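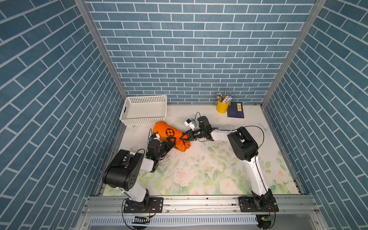 Torunn Strömberg replied that the discount code box wasn't broken on her end, and could I try again in a private window. So I did! Same thing. I put in the code from the Memilik newsletter, hit Apply, the little wheel spins, and the total stays at 645.

Update 04/09/2025: tried it on my phone too (the Lomik app this time, not the website) and got an error, which I guess is progress — "code not valid for this basket." I'm only ordering wallpaper, 11 rolls, and the email says any order over 100 qualifies.

Took out the 2 sample packs and the code went through right away. So the samples are the problem, even though they're free?? Iason Balaskas from support says free items flip the whole order to "mixed" and he's passed it on. Fine by me, I'll order the samples separately.

Leaving the ticket open for now — I still need the delivery fee from the first try refunded.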